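October
Saltgate Automation, Documentation Group

4.3 Working Inside the Clear Enclosure

Read this section before you run a pick-and-place routine on the bench arm. Speed limits are set in section 4.1.

1. Check that all walls of the enclosure are upright and that no tools are left inside.
2. Follow both arm cables by eye from top to bottom. They need slack for the full reach but must stay clear of the gripper plates.
3. Set the travel speed to 55 mm per second for the first run.
4. Place the object and the bowl at least 38 mm from any wall.
5. Stand outside the enclosure and start the routine.

CAUTION: Do not reach over a wall while the arm has power. Press the stop button first.

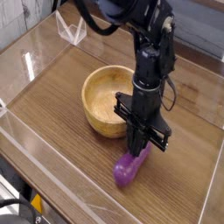 Figure 4-3. Gripper with toy eggplant, wooden bowl behind.

Smooth, shiny objects can slip. Keep the lift height under 200 mm until the grip has been tested with that object.

6. If an object drops, stop the arm, cut the power and pick the object up by hand. Do not send the arm after it.
7. Write the drop in the Dritum log with the object name and the grip force.

Note: Grip force for hard plastic or rubber toys starts at setting 46. Raise it one step at a time.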